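The Lid 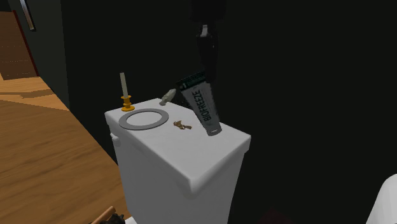

Why does a person have to move the arm at all, if the arm is meant to do the job by itself later on?

Because it learns by copying. Someone steers it through the task again and again, and each good run is kept, and after enough of them it has something to go on when the person lets go.

That was how Leif Fogh explained it to Golshifteh Rashti on her first morning at Laxdal, and she wrote it on the inside cover of her notebook. She had driven a forklift for five years before this. The pay was a little better here and you could sit down.

The room she worked in was on a screen. It had a toilet and a wooden floor and a door she never got to open. Her part of it was the lid of the tank. She held a controller in her right hand, and when her hand moved, the arm moved. When she squeezed, it closed. The task card said: pick up the tube, put it down beside the key, let go, back off. Leif wanted 139 good ones by the end of November.

"What counts as good?" she asked.

"It stands or it lies, we don't mind which. It doesn't go on the floor. And you don't hit the candlestick."

She hit the candlestick. She hit it most of the first morning, coming in from the left because that was how she would have reached for a thing at home. The candle went over the back and she pressed the pedal and the lid was put right again. Nothing was ever broken in there. She found she minded all the same.

Ilham Bouzid had the next desk. Ilham had done over 1,000 runs on the lid and on the shelf before it, and she worked with her shoes off.

"Come straight down," Ilham said, not looking round. "You're going in like it's a cup of tea."

So Golshifteh came straight down. She brought the gripper in over the top of the tube, dark on dark so that she had to lean close to the screen to judge it, and stopped just short, and waited. Then the last bit. Squeeze. Lift. The tube came up with a slight swing. She carried it over and set it down by the key, and opened her hand.

"That's one," said Leif, from the doorway. "But don't stop above it like that."

"I was making sure."

"I know. It'll learn that as well. It'll get to the same place and hang about, and it won't know what for."

She wrote that down too.

In the afternoon she tried not to wait. It was harder than not hitting the candlestick. Her hand slowed down by itself, at the same height every time, and she thought of her mother, who used to stop with her key an inch from the front door and listen before she put it in. Golshifteh did it too, at her own flat. She had never thought about where she got it.

By four o'clock she had 13. Leif said that was fine for a first day. Bergþóra Hafþórsson came down from upstairs with the laptop and said they might as well try the thing on what they had so far, old runs and new ones together, and see how bad it was.

Golshifteh put the controller on the desk and kept both hands in her lap.

The arm moved. It came in over the lid, clear of the candle, and went down towards the tube in a straight line. Then it stopped, a little way above the end of it. It stayed there. Ilham turned her chair round to look. On the desk the controller sat where she had left it.

"Mine," said Golshifteh.

"Could be anyone's," said Bergþóra. "Could be Leif's, he did the first lot."

"I never stop," said Leif.

The arm went down the rest of the way, closed on the tube and picked it up. It put it down on the wrong side of the key. Bergþóra typed something and shut the laptop, and said she would run it again overnight.

Golshifteh caught the bus outside the Tinosine building and got home after dark. She went up the stairs and took out her key. She stood there with it in her hand for a bit -- there was a television on somewhere below, and a tap running -- and then she let herself in.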